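3.2 Collection of demonstrations

The demonstrations were gathered at the Gollcombe site during March by four operators. Each operator guided the arm by hand through the task, and the joint positions, the gripper opening and the wrist camera stream were stored together. In total we kept 700 demonstrations. Every session was limited to 16 demonstrations, after which the operator took a rest, as we noticed in early trials that tired operators move the arm in a less regular way.

The work surface was not covered or painted. In the earlier Drilside set a plain grey mat was used, and the policy trained on it did not transfer well to other tables. We therefore preferred a surface with natural texture, even though this makes the visual input harder to learn from.

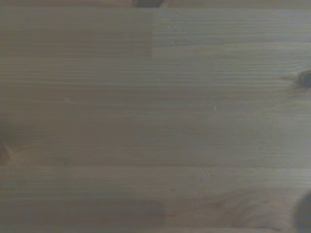 Figure 4. Wrist camera view of the wooden work surface at close range. Seams between the boards and two knots at the sides are visible.

When the camera is close to the table, the image holds few cues about where the gripper is. The grain runs in nearly the same direction over most of the view, and small knots or dark patches can be mistaken by the detector for parts. For this reason we did not remove such views from the training set. We labelled them as "surface only" and gave them a lower weight in the loss.

The labels were checked by Halász and Dufour, working separately. They disagreed on 23 clips, which were then reviewed by Robichaud. Of these, 10 were discarded and the others were kept with a corrected label.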